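상패와 트로피, 집에서 오래 곱게 보관하고 손질하는 요령

연말이 가까워지면 회사에서 상을 받아 오시는 분들이 많지요. 우수사원상, 공로상, 장기근속패, 업계 행사에서 받은 트로피까지, 받을 때는 참 기쁜데 막상 집에 들고 오면 어디에 두어야 할지 막막해집니다. 저희 집도 그렇습니다. 저와 남편이 각각 직장 생활을 오래 하다 보니 거실장 위며 서재 책꽂이며 상패가 하나둘 늘어났고, 어느 해 11월에 대청소를 하다가 뒷면이 누렇게 변한 감사패를 보고 얼마나 속이 상했는지 모릅니다. 그때부터 이것저것 해 보면서 알게 된 것들을 적어 봅니다. 전문가는 아니고 그저 살림하는 사람의 경험담이니 편하게 읽어 주세요.

먼저 재질부터 확인하세요

닦기 전에 무엇으로 만든 상패인지부터 보셔야 합니다. 겉으로는 다 반짝반짝해 보여도 크리스털, 아크릴, 금속, 나무가 전부 손질법이 다르거든요. 크리스털이나 유리는 손으로 만졌을 때 차갑고 묵직합니다. 아크릴은 같은 크기라도 훨씬 가볍고, 손톱으로 살짝 두드리면 둔한 소리가 나요. 두 재질을 붙여 만든 것도 있으니 받침과 몸통을 따로따로 살펴보시는 게 좋습니다. 밑바닥에 펠트가 붙어 있으면 그 부분은 되도록 물에 닿지 않게 하세요. 저는 한번 통째로 씻었다가 펠트가 들떠서 다시 붙이느라 저녁 내내 고생했습니다.

크리스털과 유리 상패

미지근한 물에 주방용 중성세제를 두 방울만 풀고, 부드러운 천을 적셔 꼭 짠 다음 닦습니다. 뜨거운 물은 쓰지 마세요. 온도 차이로 금이 갈 수 있고 접착 부분도 약해집니다. 글자가 새겨진 홈에 먼지가 끼어 있으면 아기용 칫솔로 살살 쓸어 주시면 돼요. 그다음 맑은 물에 적신 천으로 한 번 더 닦고, 바로 마른 극세사 천으로 물기를 없앱니다. 자연 건조를 시키면 물 자국이 꼭 남더라고요. 마무리할 때 면장갑을 끼고 옮기면 지문도 안 묻고 참 깔끔합니다.

글자에 금색이나 은색 칠이 들어가 있다면 그 위는 문지르지 말고 천으로 톡톡 두드리기만 하세요. 칠이 생각보다 쉽게 벗겨집니다. 저희 집 공로패 하나는 남편 이름 끝 글자 받침이 반쯤 날아가 버렸어요. 남편은 괜찮다고 웃었지만 저는 볼 때마다 미안합니다.

아크릴 상패

아크릴은 흠집이 제일 큰 걱정입니다. 마른 천으로 먼지를 문지르면 그 먼지가 그대로 사포 노릇을 해요. 먼저 부드러운 붓이나 카메라용 먼지떨이로 먼지를 털어 내고, 그다음에 젖은 천으로 한 방향으로만 닦으세요. 알코올이나 유리 세정제는 절대 금물입니다. 처음엔 멀쩡해 보이다가 나중에 속에서 실금이 하얗게 올라오는 경우가 있습니다. 물티슈도 알코올이 들어간 제품이 있으니 뒷면을 꼭 읽어 보시고요.

이미 잔흠집이 생겼다면 플라스틱용 광택제를 아주 조금 묻혀 동그라미를 그리듯 문지르면 많이 나아집니다. 저는 Treserico 광택 크림을 쓰고 있는데 콩알만큼이면 상패 하나에 충분하고도 남습니다. 깊은 흠집은 광택제만으로는 어려워요. 800번 사포에 물을 묻혀 갈아 낸 다음 광을 내는 방법이 있기는 한데, 인쇄가 있는 면에는 하시면 안 되고, 안 보이는 밑면에서 먼저 시험해 보셔야 합니다. 손이 많이 가는 일이라 저는 꼭 살리고 싶은 것에만 합니다.

금속 트로피와 동판

도금한 트로피는 광택제로 세게 닦으면 도금이 닳아서 밑의 색이 드러납니다. 마른 안경닦이 천으로 가볍게 닦는 정도가 가장 안전해요. 통 놋쇠나 통 구리라면 금속 광택제를 써도 되지만, 겉에 투명 코팅이 되어 있는 경우가 많으니 그때는 역시 마른 천만 쓰시고요. 나무 받침에 금속판을 붙인 감사패라면 판 둘레에 종이테이프를 붙여 놓고 닦으세요. 광택제가 나뭇결에 스며들면 거뭇한 얼룩이 되어서 여간해서는 안 빠집니다.

식초나 치약으로 닦으면 좋다는 이야기도 많이들 하시는데, 저는 권하지 않습니다. 저도 해 봤어요. 처음엔 반짝해서 좋아했는데 치약 알갱이 때문에 잔줄이 가득 생겼더라고요.

나무 상패와 액자형 상장

나무는 햇빛과 습기를 둘 다 싫어합니다. 창가에서 떨어진 곳, 그리고 외벽에 바로 닿지 않는 곳에 두세요. 겨울에 외벽 쪽 벽면은 차가워서 액자 뒤에 이슬이 맺히기 쉽습니다. 액자 뒤쪽 아래 모서리 두 군데에 가구용 작은 완충 스티커를 붙여 두면 벽과 틈이 생겨서 바람이 통하고, 문을 닫을 때 덜컹거리는 소리도 줄어요. 값싼 방법인데 저는 이게 제일 쓸모 있었습니다.

상장 종이는 코팅하지 마시라고 말씀드리고 싶어요. 옛날에는 다들 문방구에 가서 코팅을 해 왔지만, 열을 가하면 도장 인주가 번지기도 하고 한번 하면 되돌릴 수가 없습니다. 중성지로 된 대지를 뒤에 대고 액자에 넣는 편이 훨씬 오래갑니다. 액자 유리에 종이가 바로 닿지 않도록 앞쪽에 띠지를 둘러 주시면 더 좋고요.

진열할 때

상패가 많으면 욕심껏 다 올려놓고 싶어지지요. 그런데 다닥다닥 붙여 놓으면 서로 부딪혀 이가 나가고, 먼지 닦을 때도 하나하나 내려야 해서 일이 됩니다. 저는 선반 한 칸에 작은 것은 앞, 큰 것은 뒤로 해서 몇 점만 두고 나머지는 상자에 넣어 두었다가 철이 바뀔 때 바꿔 놓습니다. 바꿀 때마다 이건 언제 받았지, 그때 부서가 어디였지 하면서 남편이랑 한참 이야기하게 돼요. 그러다 보면 청소는 뒷전이고 차만 마시다 끝나는 날도 있습니다.

무거운 크리스털은 아래 칸에, 가벼운 아크릴은 위 칸에 두세요. 밑에는 투명한 미끄럼 방지 패드를 붙이면 안심이 됩니다. Enetti에서 나온 얇은 젤 패드를 써 봤는데, 떼어 낼 때 자국이 안 남아서 마음에 들었습니다. 다만 칠이 약한 오래된 가구에는 패드 밑에 종이를 한 장 깔아 주세요. 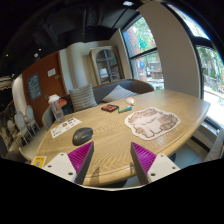
그리고 크리스털은 볕이 직접 드는 자리를 꼭 피하셔야 합니다. 둥근 공 모양이나 두툼하게 깎은 모양은 돋보기처럼 빛을 모을 수 있어서 위험해요. 오전에는 괜찮아 보여도 오후 4시쯤 해가 낮아지면 방 안쪽까지 빛이 들어오는 집이 많습니다. 자리를 정하기 전에 하루쯤 빛이 어디까지 오는지 지켜보시면 좋겠어요.

책상 위에 두고 싶으시다면 모니터 옆보다는 손이 잘 닿지 않는 안쪽 구석이 낫습니다. 전화 받다가 팔꿈치로 툭 치는 일이 정말 많거든요. 커피잔 옆도 피하시고요.

상자에 넣어 보관할 때

받을 때 따라온 케이스가 있으면 버리지 마세요. 안쪽 홈이 그 상패에 꼭 맞게 되어 있어서 이사할 때 이만한 게 없습니다. 다만 케이스 안쪽의 천이 삭아서 가루가 나기 시작했다면 그대로 넣지 말고, 얇은 박엽지로 상패를 한 겹 감싸서 넣으세요. 신문지는 잉크가 묻어나니 쓰지 마시고, 뽁뽁이는 오래 닿아 있으면 동글동글한 자국이 남을 수 있으니 종이로 먼저 싼 뒤에 그 위에 감으시면 됩니다.

케이스가 없으면 뚜껑 있는 튼튼한 상자를 하나 마련하세요. 저는 Fusthorpe 수납 상자 944번을 쓰는데, 깊이가 넉넉해서 키 큰 트로피도 눕히지 않고 들어갑니다. 상자 겉에는 안에 든 것의 이름과 받은 해를 적어 붙여 두시고, 방습제도 하나 넣어 주세요. 방습제는 장마 전에 한 번, 김장철에 한 번 갈아 주면 잊어버리지 않고 챙기게 됩니다.

떨어진 부분을 붙일 때

받침과 몸통이 떨어졌다고 순간접착제부터 꺼내시면 안 됩니다. 투명한 재질은 접착제에서 올라온 김 때문에 둘레가 뿌옇게 되어 버려요. 투명한 에폭시나 자외선으로 굳히는 유리용 접착제가 낫습니다. 저는 동네 철물점에서 권해 준 Pylypenko 투명 에폭시로 붙였고, 지금까지 잘 버텨 주고 있습니다. 붙이기 전에 묵은 접착제를 플라스틱 카드로 살살 긁어내고, 삐져나온 것은 굳기 전에 면봉으로 닦아 내세요. 굳을 때까지는 종이테이프로 고정해서 하룻밤 가만히 두시면 됩니다.

더는 둘 자리가 없을 때

버리기는 아깝고 두자니 짐이 되는 것들도 있지요. 저는 앞면과 글귀가 잘 보이게 사진을 찍어 앨범에 모아 두고, 이름이 새겨진 판만 떼어서 작은 액자에 나란히 넣었습니다. 내놓을 때는 이름이 드러나지 않게 글자 부분을 테이프로 가리고, 재질별로 나누어 주세요. 크리스털은 보통 유리병과 함께 재활용이 되지 않으니 사시는 곳 주민센터에 배출 방법을 물어보시는 게 확실합니다.

혹시 나무 감사패의 누런 얼룩을 깨끗하게 빼 보신 분이 계시면 댓글로 방법 좀 알려 주세요. 저희 집 것은 아직도 서재 맨 아래 칸에서 기다리고 있답니다.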